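4.2 Borders, lines and who moves what

The survey side first. We got 618 usable answers from people who work in shared rooms – packing rooms, school craft rooms, repair benches, two mail rooms. Main question was plain: when something is left in your part of the table, do you move it, leave it, or ask? Most people said ask. What they did in the visits was different, and that gap is what the rest of this section deals with.

Marked tables and unmarked tables gave very different talk. On unmarked tables people spoke of "my end" and "the window side." Loose words, and they shifted with who was in the room. On marked tables people talked about squares and lines, even where nothing in the rules tied a square to a person. Bilgin and Rattanakul coded the talk separately and then compared notes. Where they did not agree the passage was dropped, which hurt us most in the Anby transcripts (bad sound, two people eating).

Rooms with tape also had more short disputes. We had expected fewer. The disputes were mild, a sentence or so each, and nearly all of them were over things placed on a border and not over things placed inside somebody else's area. A box fully inside the wrong square was read as a mistake and slid back with no comment. A box on the line was read as a claim.
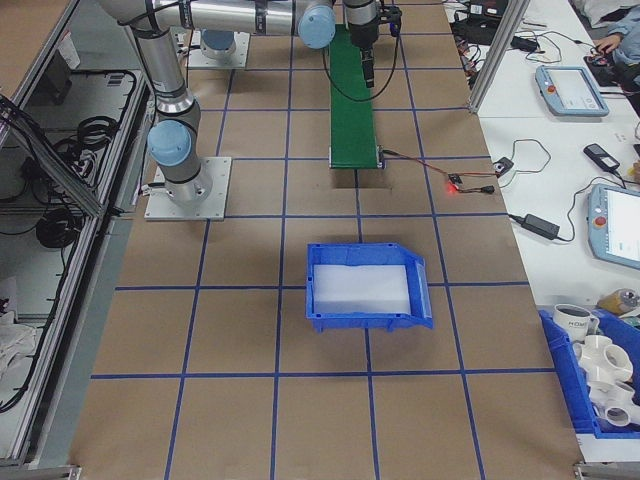

Ownership of an edge is the hard part, and the older writing on shared desks mostly skips it. Walls have two sides and a thickness, everyone knows which face is theirs. A painted or taped line has a width too but people treat it as if it had none, right up until something sits on it. Then the width matters a lot. Yaman, who ran the Grimix visits, asked people to say whose space the tape itself was in. Long pauses. Some said both, some said neither, one woman said it belongs to whoever put the tape down. Bins are the usual trouble since they are wider than they look from above and get set down fast. The blue one in the photo straddles a strip of the dark blue tape, so part of it is in one square and part in the next, and by the rule most of our people gave us it would count as being in both. By the rule a smaller group gave us (go by where most of the thing is) it would have one home. Both groups thought theirs was the obvious rule. Neither group had ever said it out loud to the other, as far as we could tell.

Age of the marks did not matter much. New tape, old tape, same talk. Color we can't say anything on, too many of the rooms used blue.

Grid or single line did matter. A single line down the middle makes two sides, and people pick one and stay there. A grid makes many small areas with no owner, and then the habit grows up slowly – somebody uses the same square for a week and it becomes theirs. At Güler the staff could name the holder of nearly every square after one month, with no list posted anywhere. Torres asked a new hire the same thing in May, on the second day, and got about half of them right, including one that was contested. We don't know how she picked that up so quick. She said she just watched where people didn't put their coffee.

Long objects are a case of their own. A ruler, a roll of fabric, a rack. Something that crosses several squares can't be inside one, so the border rule fails and people fall back on time: it was there first, or it is always there. Once a long object is "always there" the lines under it stop counting and talk about that area changes to "behind" and "in front." Fixed things make their own sides.

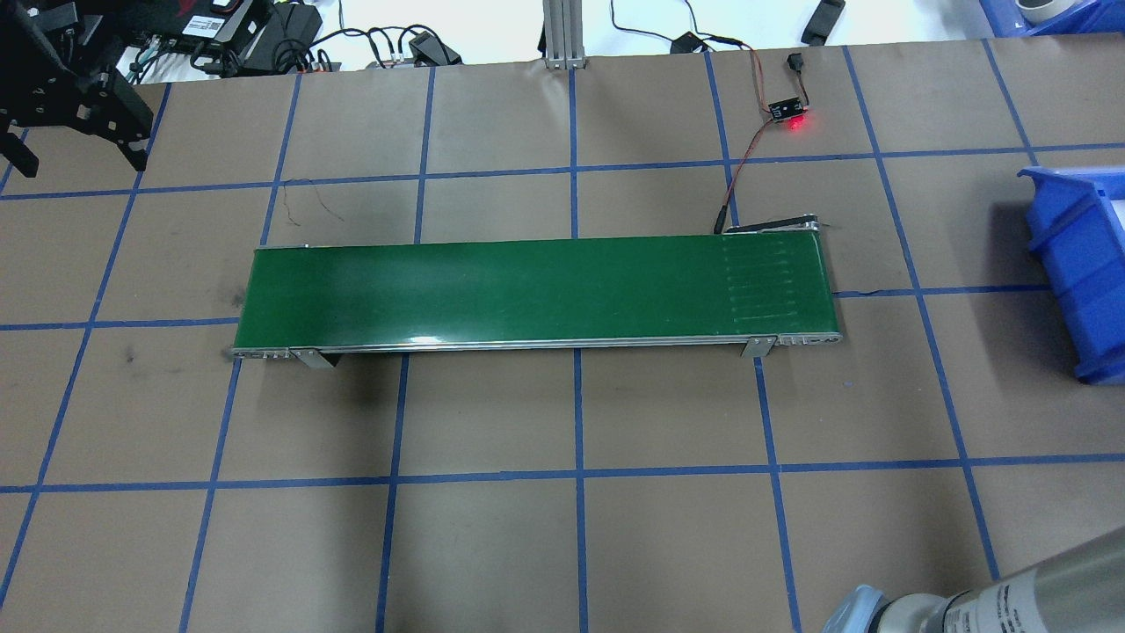
Figure 3. Belt conveyor on brown paper marked into squares with blue tape.

Jitpraphai's notes from Trolumell have the clearest example of this. A cutting mat had been left across the grid on a sewing table, and in 28 of the 65 remarks he wrote down for that table the speaker used the mat as the landmark and never mentioned a square. When the mat was taken away for cleaning the square talk came back the same afternoon. One table, one observer, so we would not lean on it to hard. But it fits with the Güler material, and with what people wrote in the free text box.

Limits. The visits were short. We mostly saw day shifts. People knew we were interested in the table, and at least one room was tidied before we came in. Left-handed workers seem to treat borders on their right differently, there is a hint of it in the Anby data, but we did not ask about handedness in the survey and should of. Survey wording for the "ask" option is given in the appendix, along with the coding sheet.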